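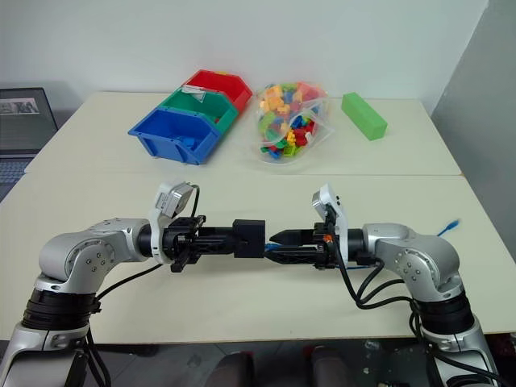 Two-arm station in the Ledotville kitting area, with parts bins on the rear table.

Kitting Cell Update: Ledotville

Feb 10, 2024

The two-arm station at Zarkport's Ledotville site has been running on the day shift since December. It handles part of the kitting work for the Takari line, where small parts are sorted, checked and bagged before they go to packing. This item covers what the station does at present, what it does not do, and how the kitting jobs have been rearranged.

Work covered

The station is assigned three tasks: transferring a part between grippers so that both ends can be checked, placing single parts in open-front bins, and setting rejected parts aside for a person to look at. Each arm has a parallel gripper and a wrist camera. The wrist cameras are used for the last part of the approach, when the gripper is close to the part and the overhead position estimate is no longer good enough.

The handover between arms takes the most setup time. Both grippers hold the part for a short period, and any error in the position of one arm shows up as a side load on the other. The current program closes the receiving gripper at reduced force, waits for the position reading to settle, and then opens the first gripper. Rectangular blocks with parallel faces pass reliably. Curved parts and anything with a soft surface are still handed off by people.

In the last full production week before this issue, the station processed 2,354 parts. Of these, 49 were set aside for manual review. Most of the set-aside parts were good and had been picked up at an angle that the check could not resolve. The review limit was left strict on purpose and will be adjusted after more data has been collected on the smaller blocks.

Changes to the kitting jobs

No kitting positions were removed when the station started. The former sort-and-check job was split in two. One half, now called cell attendant, covers loading, clearing stops, reviewing set-aside parts and signing off the bin contents at the end of each run. The other half went to the bagging tables, which had been short one person per shift.

Kitting staff rotate through the attendant job every two hours. The first plan called for a full shift at the station, but attendants reported long periods of watching followed by several stops close together, and asked for a shorter turn. The two-hour rotation has been in place for four weeks. Stop response has improved slightly. The more noticeable effect is that every person in the group can now clear a stop without calling maintenance.

The attendant job carries the same pay grade as the previous kitting job. Whether it should be graded higher is under review, mainly on account of the sign-off duty. Under the old arrangement, the line lead signed for bin contents. A decision is expected before the next rotation schedule is posted.

Physical work has changed as well. The old job involved repeated pinching and turning of small parts, and it accounted for most of the hand and wrist complaints logged in kitting. Bagging involves a different motion but a similar number of repeats, so the total is lower only for people who are on the attendant rotation. The safety group will compare complaint logs again at mid-year.

Stops and their causes

Three kinds of stop account for nearly all lost time.

Cable contact. The wrist camera cables hang in a loop so the wrist can turn freely. On two of the programmed moves the loop came close to the table surface and triggered the contact limit. The moves were rewritten with a higher path. Attendants should not re-tie the bundles. A tie placed too near the wrist shortens the loop and causes a different stop.

Bin position. The place moves assume that the bins sit where they were taught. A shifted bin results in a part landing on the rim. After every bin change, run the position check from the menu before restarting.

Low confidence on pickup. If the camera cannot find two clear edges, the arm backs off and retries twice, then stops. Turning the part a quarter turn by hand is usually enough.

Maintenance intervals

Kinoshita, the integrator for the cell, has set the gripper finger inspection at every 1,000 cycles for the first production period. The inspection takes a few minutes and is done by the attendant using the card kept at the station. Worn fingers are replaced in pairs. Joint covers are not to be opened by attendants for any reason. The wrist joint is limited to 180 degrees of travel in the current program, and requests for moves outside that range go to the controls group.

Training

Attendant training is one half-day session followed by two supervised turns. The session covers safe entry, the stop menu, the position check and the set-aside review. People who completed the December session do not need to repeat it but should read the revised entry procedure, which now requires the pause to be confirmed on the screen before anyone reaches over the front table.

Next steps

A second part family will be added once the review limit has been reset. It includes long blocks, which need a different grip point and a slower handover. Sorting of mixed bags of small parts remains a manual task and is not on the current schedule. Questions about the rotation go to the kitting lead on shift. Program faults should be entered in the cell log with the time and the stop code.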